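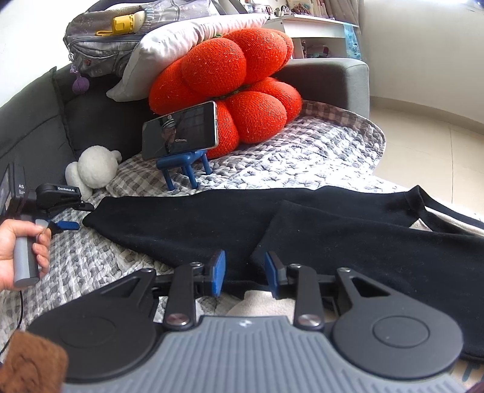
Medska Garment Folding Collection: Data Card

Overview

The Medska Garment Folding Collection is a set of recordings and still pictures of household laundry being laid out, folded and stacked in ordinary living rooms and bedrooms. It was prepared by the Nurthorpe household textiles group and is maintained by Dariusz Kubiak. The collection is intended for the study of how clothing behaves on everyday furniture, in particular on soft surfaces such as sofas, beds and padded chairs.

Earlier folding collections held by the group were made on flat tables. Most laundry at home is not folded on a table, and the present collection was planned accordingly.

Contents

The collection holds 300 recordings, divided into two parts:

Part A, Sofas and chairs. Garments are laid across seats, cushions or covers and folded in place.
Part B, Beds. Garments are laid on a made bed, with the bedding left as the household keeps it.

Each recording is accompanied by a short text record giving the garment type, the main color of the garment, the surface and its cover, and the fold that was requested. Sessions took place in 30 rooms. Small belongings that were already on or near the furniture were left where they were.

Garments

All garments are adult sizes and came from two sources: items in regular use by the participating households, and a shared stock purchased from Malinowski, a local secondhand clothing dealer. The stock covers T-shirts, sweaters, trousers, long dresses, cardigans and bathrobes.

Dark clothing is deliberately well represented. Black and navy items make up 70 of the garments in the stock. Seams, hems and sleeve edges are difficult to make out on black cloth, and users who study fold lines should treat these items as a separate group. The field "tone" in the text record takes the values light, medium, dark and mixed.

Surfaces and covers

Sofa recordings include bare upholstery, throws and quilted covers. A cover is recorded separately from the furniture beneath it. For a black garment on a quilted cover over a dark gray sofa, the record therefore contains three entries — garment, cover and sofa — each with its own color field. Where the weave or fiber of a cover was not known, the material field reads "not stated." Users should not infer material from color or texture alone.

Folding procedure

1. The garment is placed on the surface and opened out to its full length as far as the furniture allows.
2. Large creases are smoothed from the center toward the edges. The cover is not straightened once the garment is down.
3. Sleeves, straps or belts are brought in over the body of the garment.
4. The long sides are folded inward, followed by one or more folds across the length.
5. The folded item is moved to the stack, or left on the seat if no stack is in use.

Long garments may extend past the seat at step 1. In such cases the overhanging portion is recorded as "off surface" and no correction is made.

Quality review

Every text record was read by a second reviewer. The two readers agreed on garment type in 95 percent of records. Disagreement was concentrated in dark knitwear, where a cardigan laid face down is readily taken for a sweater. Disputed entries carry the value "upper garment, unspecified."

Known limitations

Children's clothing, fitted sheets and towels are not included. Lighting was left to the household, and evening recordings on dark upholstery show low contrast between garment and seat. Quilted covers shift under heavier items, so surface position should not be assumed constant within a recording.

Access and maintenance

Copies are distributed by Astotex on written request. Corrections to text records should quote the record number and the field concerned, and are to be addressed to Dariusz Kubiak. Accepted corrections are included in the revision issued each November.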